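# Cleaning the pink shoes

30/11/2019

I've had these shoes on the to-do list since October, so this morning I cleared most of the long table and got started. 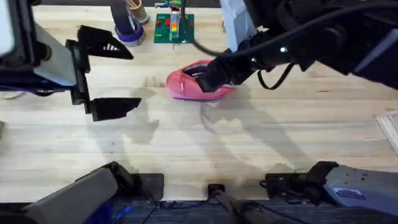 *Pink shoe on its side on the table, with the tape behind it.*

They're a soft pink with a thin white sole, and I wear them more than anything else I own. The trouble with a sole like that is that it picks up a gray line all the way around, right where it meets the fabric. From standing height it looks fine. Up close it doesn't.

I used to put shoes in the washing machine. I stopped after a pair from Tulon came out with the insoles folded in half and stuck that way. Now I do it by hand, which takes 45 minutes for the pair if I don't rush.

First I knock the grit out. I took both shoes to the back step and hit the soles together, then went over the outside with a dry brush. Then a bowl of lukewarm water with a little dish soap, and an old toothbrush for the edge of the sole. I do the edge in short strokes and wipe as I go, so the gray water doesn't run up into the pink.

The fabric gets a damp cloth and nothing else. I tried a stain remover on the left heel last year and it left a pale ring that took three washes to fade. The darker lining hides most things, but it holds on to smells, so I sprinkle baking soda inside, leave it 20 minutes and tip it out over the sink. A spoon helps with what gets stuck in the toe.

Drying is the slow part. I stuff them with plain paper — no newsprint, it rubs off — and keep them away from the heater. I change the paper once before bed.

The table is the one from Stestilwood that Nuno Calado helped me carry up the stairs. The grain runs the long way and water finds it fast, so I do the wet part by the sink and only bring the shoes back once they've been wiped. I oiled the top when I got it and I need to do it again before winter properly starts.

While I was at it I wrote down what else needs doing: the brown boots from Vilela need new laces, and the Brundholm sandals can go in the closet until spring. I cut 27 inches off the last laces I bought, so this time I'm measuring first.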